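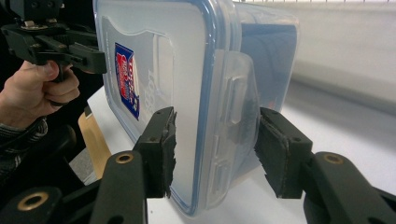 Millby Shared Kitchen
Minutes of the users' meeting, December
Start 6:40 p.m. Chair: Cor Claeys. Eleven users present, two apologies received.

1. Minutes of last meeting
Accepted with one change. The key deposit is paid on joining, and the words "each year" are struck out.

2. Dry goods storage
The open bags on the lower shelf are to go. Flour, rice, oats and sugar will be kept in plastic boxes with clip-down lids and a rubber seal. The meeting preferred the frosted kind, as it shows how full a box is without opening it.
Cor reported on two quotes. Hendriks asks 478 for the full set, delivered. Plorport asks less but does not sell spare seals. Agreed to order from Hendriks.
It was asked whether the old boxes could be kept. Agreed that any box with all its latches working stays in use. Boxes with a broken latch go to the craft group for buttons and thread.

3. Washing and drying of boxes
Several users have found lids put away wet. Agreed:
Seals are pulled out and washed separately once a month.
Lids and boxes dry apart on the rack overnight.
Latches are left open on empty boxes.
Paper labels go on the short end of the box, not on the lid, so that lids can be swapped.

4. Shelving
The Uvimby group is giving up its half of the tall cupboard at the end of the month. Baking supplies will move there. The top shelf is for empty boxes only. A request for a second step stool was put off to the next meeting.

5. Money
Balance 3705 before the box order. The meeting set aside 1000 for the oven repair. The bill of 99 for shelf paper and labels was approved for payment. One vote against, on the grounds that the labels do not stick in the fridge.

6. Other business
The can opener is missing again. Whoever has it should put it back in the second drawer.
Tea towels: the washing list for the new year is on the door and still has four gaps.

Closed 7:55 p.m. Next meeting same time, in the small room.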